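Home Materials Machines Weather Ask Birow Search

What is a patchwork border?

Birow Materials
Text: Ó Néill
Reading time: 8 minutes

Cloth is made by crossing threads over and under one another (weaving) or by pulling one loop of thread through another (knitting). Woven cloth has a weakness. Where it has been cut, the outermost threads have nothing to hold them, so they slide out. This is called fraying. A bedspread, a curtain or a wall hanging has several long edges, and each of them needs to be finished in some way.

The simplest finish is a hem, which is an edge folded over and sewn down. Another finish is a border. A border is a separate strip of cloth joined to the edge of a larger piece. It covers the cut threads, adds a little weight and gives the eye a clear line where the large piece stops.

A patchwork border is a border made from many small pieces. The pieces are called patches. They are sewn to each other first, and the finished strip is then attached to the main piece. 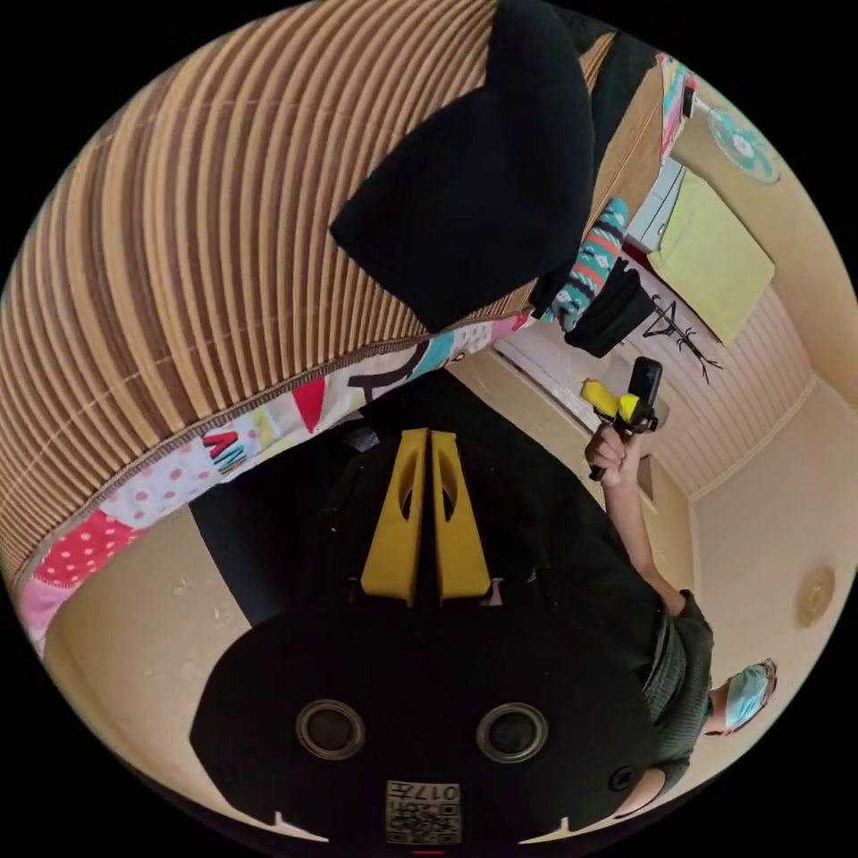
Squares and triangles in a patchwork strip with a zigzag edge. One patch carries the letter M.

Squares and triangles

Most patchwork uses shapes with straight sides, because two straight sides can be laid together and sewn in one line. Squares are the easiest. Every side is the same length, so any square fits against any other.

A triangle can be made by cutting a square from corner to corner. One square gives two triangles. Put a red triangle and a white one together along the long side and you have a square again, now in two colours. Patchwork makers call this a half-square triangle.

The long side of that triangle needs care. Cloth hardly stretches along its threads, but it does stretch when pulled at a slant to them. The slanting direction is called the bias. You can test it with a cotton handkerchief. Pull two opposite sides apart, then pull two opposite corners apart. The corners will move further.

Why the pieces are cut too big

When two patches are sewn together, part of each one disappears into the seam. The hidden part is called the seam allowance. Suppose it is 8 millimetres wide. A patch with neighbours on its left and right loses 8 millimetres on each side, so it must be cut 16 millimetres wider than the size you want to see. It needs the same extra along the top and bottom.

A small mistake repeats. If every patch in a long strip is 1 millimetre too narrow and the strip has 50 patches, the strip will be 50 millimetres too short. For this reason the strip is measured against the main piece before the two are joined.

Prints, dots and letters

Plain cloth has one colour. Printed cloth has a pattern put onto its surface with ink or dye. Polka dots, flowers and letters can all be printed. If you turn a printed cotton over, the pattern on the back is usually paler, as the colour has not gone all the way through.

Woven patterns are different. The threads are dyed before the cloth is made, and the pattern appears as they cross. Many striped cloths are made like this. The stripes show on both sides.

A patch cut from a large print may contain only a small part of it. A curve might be the edge of a leaf or the handle of a cup, and once it has been cut out there is no way of knowing which.

The pattern room at Hernham has a sample book from 1924 with small squares of printed cotton glued to its pages. The squares were kept as a record, so that a customer could order the same print again. Several pages have gaps where the glue has dried and the squares have fallen out. The page numbers were written on the backs of the squares, so most have been put back.

Cloth in a bedroom

A bedroom normally holds more cloth than a kitchen or a bathroom. The bed alone can use 4 layers: a mattress cover, a sheet, a blanket or duvet, and a bedspread on top.

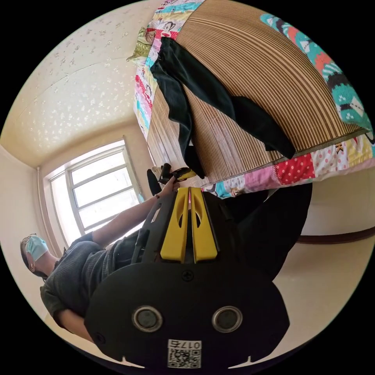 Beside the bed, just below its edge.

Each layer has its own job. The sheet touches the skin and is washed most often, so it is thin and dries quickly. The blanket or duvet traps air. Still air is poor at carrying heat away, and so the person underneath stays warm. The bedspread mainly keeps dust off the layers below.

Cloth on a wall does some of the same work. It holds a thin layer of air between itself and the wall. It also softens sound. A hard wall sends sound back into the room, and this makes an echo. Cloth has thousands of small gaps between its threads, and some of the sound is lost inside them. Clap your hands in an empty room and then in one with thick curtains - the second clap sounds shorter.

Stripes and borders together

Parallel stripes stay straight only while the cloth is flat. When it hangs in folds or is pulled to one side, the stripes bend with it. Anyone hanging a striped piece can use this as a guide. If the stripes lean, one corner is too high or the cloth is being pulled.

A border helps to keep the lower edge steady. The seams in patchwork have extra layers of cloth folded inside them, so the strip is thicker and stiffer than a single layer would be. Brown and tan stripes beside a border of mixed prints also make the join easy to find.

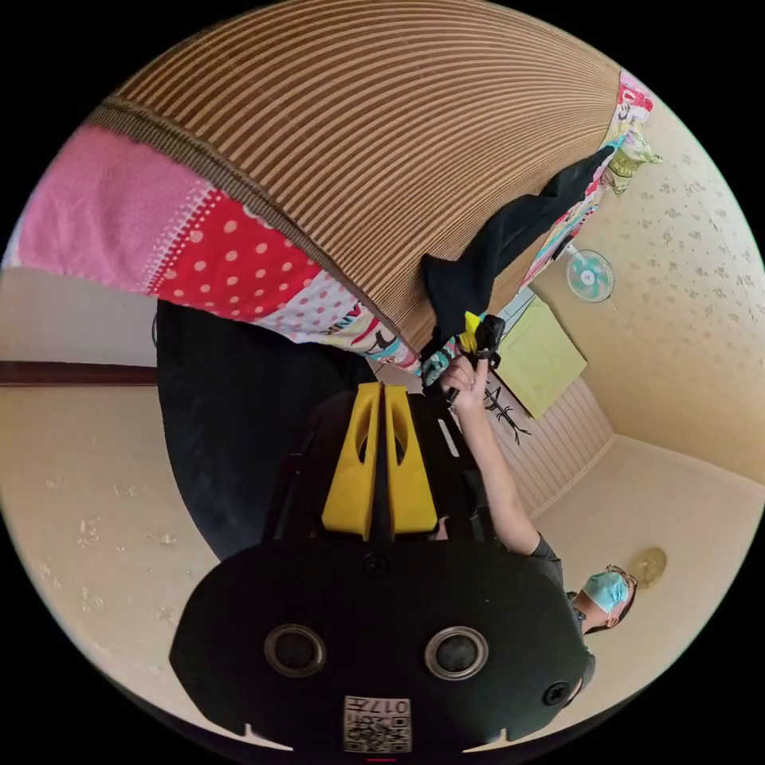

Try it: a paper border

You will need thick paper in two colours, a ruler, a pencil, scissors and glue. Card from a Sterero sheet pack is suitable, but old envelopes work too.

1. Draw 8 squares, each with sides of 4 centimetres. Make half of them in one colour and half in the other.
2. Cut them out.
3. Cut 4 of the squares from corner to corner, two of each colour.
4. Join the triangles in pairs, one of each colour, to make squares again.
5. Lay all the squares in a row. Move them until you like the order.
6. Glue them to a long strip of paper with their sides touching.

Measure the finished row. It should be 32 centimetres long. If it is longer, look for gaps between the squares. If it is shorter, look for overlaps.

Words used on this page

Bias: the slanting direction across woven cloth.
Fraying: threads coming loose from a cut edge.
Hem: an edge folded over and sewn down.
Patch: one small piece in a patchwork.
Seam allowance: the part of the cloth hidden inside a seam.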